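Category: Simulation > Contact and grippers
3 replies · 41 views · 0 shares

Re: [traststead-users] Gripper closes on the object but contact never registers

On Wednesday Lena Czerwiński wrote:
> We are seeing failed grasps in the living room set after moving to the
> November build. The arm gets to the object, the fingers close, and the
> contact flag stays at zero. The controller then keeps closing until the
> force limit trips and the episode is aborted. It does not happen every
> time. With the kitchen set we have not seen it at all.
>
> Has anyone else had this? We use the Velto controller with default
> gains and have not touched the object files.

Hello Lena,

Yes, we have the same fault. I spent most of yesterday on it and can give you part of the answer.

I ran 90 episodes in the living room with a fixed seed list, and 11 of them aborted on the force limit. I then ran the same list on the previous build with nothing else changed and got no aborts. So I don't think it is your gains. We use Velto as well, but I swapped in the plain position controller for a few of the bad seeds and they failed in the same way.

What seems to happen is this. The contact check no longer runs on every physics step. In the new build it runs once every 10 steps unless you set it yourself, and the setting has moved from the scene file to the Plurkier config. If your old scene file still has the line in it, the line is read and ignored without a warning. That cost me a couple of hours. When the finger touches and slides off between two checks, the flag is never raised and the controller carries on as if it were in free space.

That would explain why it comes and goes. It does not fully explain why the kitchen is fine. My guess is the collision shapes — the kitchen objects are nearly all plain boxes and cylinders, and several of the living room ones were remeshed for this build. I have not proved that.

To see whether you have the same thing, turn on the contact log and look for a gap where the finger distance is zero or below and the flag is still zero. Ours showed it in every aborted episode. The view I have been working from is this one:
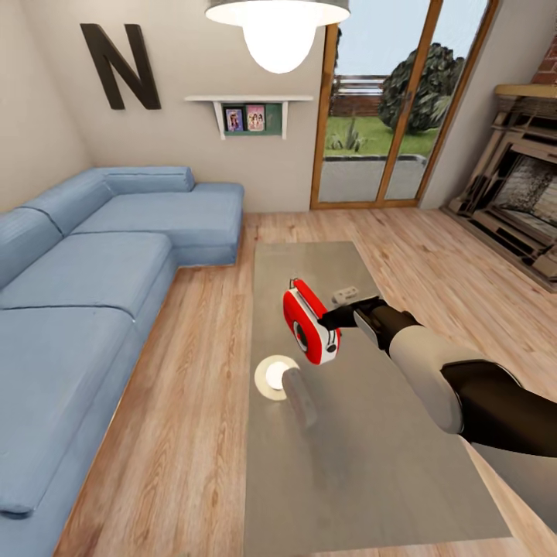 Gripper at the red and white object on the coffee table, living room set.

Setting the check interval back to 1 in the Plurkier config cleared all the aborts on my seed list. It is slower, though I have not timed it properly. Please also check that your force limit is still what you think it is. Ours had gone back to the default of 3000 after the upgrade, far too high for these fingers. In simulation that only spoils an episode, but we copy the same config to the real arm at Kyei, and there it would have been a broken finger or worse. I have now locked the limit in the launch script so that the arm will not start if the value is missing. I would do this before anything else if you have hardware on the same files.

Still open on my side:

- whether the remeshed objects need their contact margin put back
- whether the ignored line in the scene file can be made to raise an error

Could you send me two or three of your bad seeds and the log for one of them? If they show the same gap I will add them to the bug report.

Regards,
Traststead sim desk

Filed under: contact, force limit, November build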